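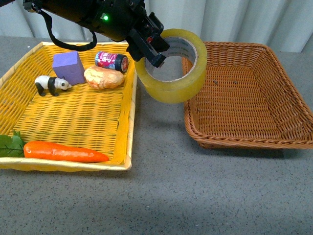
Ama Quansah wrote to us that she had followed the old version of this section twice, and both times her opening stock was doubled, so could we please say clearly whether the list must be imported before or after the first count?

Before. The list goes in first, with all quantities left empty, and the count comes second. In the old version these two were in one chapter and it was easy to do them in the wrong order. We have now divided them, and we thank her for the letter.

4 shares
2 comments

4. Opening stock in Oltik

You need: the main user name and password, your item list as a plain table, and a quiet hour when no orders are being packed. If your shop sells also through Sisberg, please pause the connection first (Settings - Channels - Pause). It is not enough to close the window.

4.1 Preparing the item list

1. Open your table and check that each item has one row only. The same mug in blue and in green is two items and needs two rows.

2. Put the item code in the first column, the name in the second and the unit in the third. Other columns may stay, Oltik does not read them.

3. In the unit column write "piece", "metre" or "roll". Write the whole word. A short form such as "pc" will be accepted during import, but later the item does not appear in the count sheet.

4. Delete any column called "quantity" or "stock". Do not only hide it.

5. Save the table under a new name, so that the old one remains as it was.

Note: One list may have up to 2,066 rows. If yours is longer, divide it and import the parts one after another. The order of the parts has no importance.

4.2 Importing the list

1. Go to Items - Import and choose the file.

2. Oltik shows the first few rows. Compare them with your table. If the letters with accents look wrong, change the setting "Text type" at the bottom and look again.

3. Press Check. Rows with a mistake are marked in orange, and the reason stands at the end of the row.

4. Correct these rows in the table, not on the screen, and choose the file again.

5. When no row is orange, press Import and wait until the bar has disappeared.

CAUTION: Do not press Import a second time if the bar seems to stand still. With a slow connection it can rest at the same place for several minutes. A second press makes a second set of items, and these have to be removed one by one.

4.3 Places

Every item must have a place before it can be counted. A place can be a shelf, a drawer, a box or a basket, whatever you use in your room. Small shops often ask us if they can work with one place called "Room". It is permitted, but the count sheet will then be one long list in order of the alphabet and you will walk a lot.

1. Go to Places - New and type a short name. We advise a letter and a number, for example B2.

2. Write the same name on the place itself, on the side which you see when you stand in front of it.

3. Open the place on the screen, press Add items and tick the items which belong there.

4. Repeat for the other places. 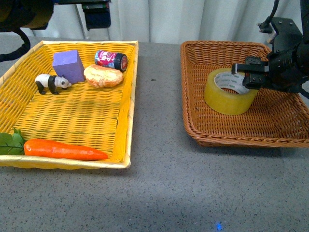 Items which are kept in more than one place can be ticked in each of them. Oltik adds the amounts together after the count - you do not need to do it on paper. Packing material should have its own place also, and in its settings you turn off "For sale". Otherwise your customers may find it in the shop and order it. It has happened to us in October, with tissue paper.

4.4 The first count

1. Go to Count - New and choose "Opening". Only this type of count can fill an empty quantity. The type "Control" compares with a quantity which exists already.

2. Print the sheets or open them on a telephone. There is one sheet for each place.

3. Count the place and write the number. If there is nothing, write 0. An empty field means "not counted yet" and the sheet will stay open.

4. Close the sheet before you move to the next place.

5. When all sheets are closed, press Finish count.

Note: Opened packets are counted as pieces, closed packets by the number printed on them. For metre goods you may write a comma or a point, both are understood.

The count receives a number automatically. In the test shop of Kwofie, which we use for the screens in this guide, it was 3,971. Write down your own number, because our help desk will ask for it if something must be turned back.

4.5 If the quantities are wrong

All quantities are doubled: the table had still a quantity column at the import. Go to Count - History, find your number and press Turn back. Then begin again at 4.1, step 4.

One place is missing: its sheet was opened on two devices at the same time, and the second one was not saved. Count only this place again.

The label printer (Rerell models) prints the old amount: switch it off and on. It keeps the last list in its memory.

When everything agrees, start the Sisberg connection again under Settings - Channels. The new quantities are sent within the hour. Continue with section 5, Suppliers.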